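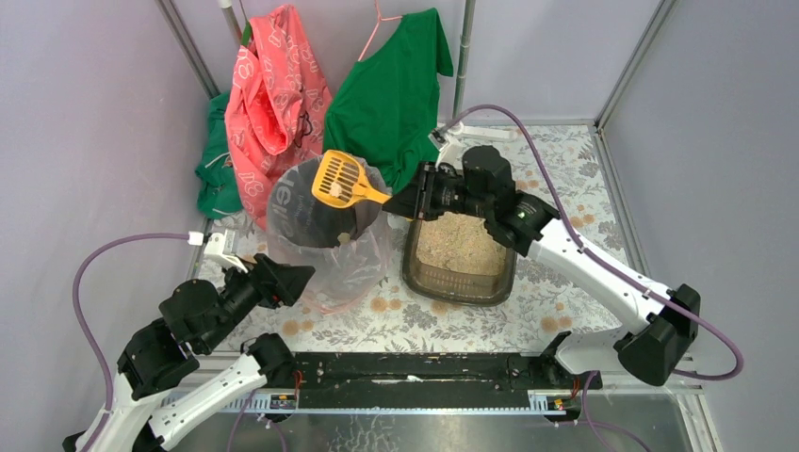 I have spent my Wednesday teaching two robot arms to clean out a litter tray. My mother asks what I do for a living and I say "automation", and we leave it there.

1/ How it works, for anyone new: I hold a pair of small arms at my desk, the big arms copy whatever mine do, and everything gets recorded. Do it enough times and you can train something on the recordings. "Enough" is carrying a lot of weight in that sentence.

2/ We're at 490 recorded goes on this task. I did 71 of them today. My right wrist would like it minuted.

3/ The scooping I expected to be hard. Scooping is fine. You go in at a slant, push along the bottom, come up level. Any cat owner can do it half asleep and so, by about go 40, could I.

4/ The trip to the bin is where dignity goes to die. You have a slotted scoop, one small clump, and a wrist joint that thinks "keep level" is a matter of opinion. Tip a few degrees early and you're recording a lovely clean example of how to drop it on the mat.

5/ Do I delete the drops? At Drakora (old job) we binned every fluffed go. At Rodach we keep them if I then pick the thing up properly, on the grounds that the robot will fluff it too and ought to see what a grown-up does next. I've come round to this, mostly because it makes my numbers look better.

6/ The left arm, you may notice, has very little to do. It still gets recorded. Somewhere in the data are hours of my left hand trying to stay out of the way, and I fear the robot will learn this more thoroughly than anything else.

7/ Also you can't feel anything. No weight, no drag, no crunch. I know the scoop has gone into the litter because I can see it has, and I know it's touched the bottom because the motor makes a noise like a disappointed uncle.

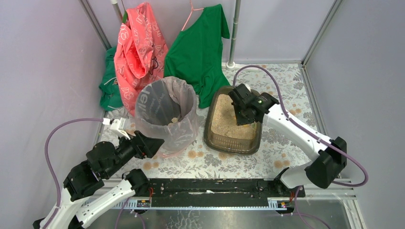
8/ Panonberg Robotics Club asks why I don't just script it, as it's the same tray and the same bin every time. Fair. The tray gets nudged, though, and the clump is never where you left it. I did write a script in May. It scooped the same patch of litter with great confidence and got the clump 11 times in a day, which I put down to the clump.

9/ Things I now do without thinking, having been told off by the playback: pause for a beat above the bin before tipping. Tip slowly, all the way, then a little shake. Come back the way you went. If you take a different route home every time, the model averages them and invents a worse one.

10/ Also, stop showing off. Around go 300 I got quick and rather stylish. Those are the worst recordings we have. The dull ones from the first week, where I move like someone carrying soup through a museum, train far better.

11/ Dimitrov (the software, it has no manners) tells me the longest single go on file is 941 seconds. I remember it. I'd lost the clump, found it, lost it again and refused to press stop on principle.

12/ More tomorrow, wrist permitting. Does anyone have a view on whether to shake the scoop before lifting it clear of the tray, or after? I've been doing both, depending on mood, and I suspect the robot can tell.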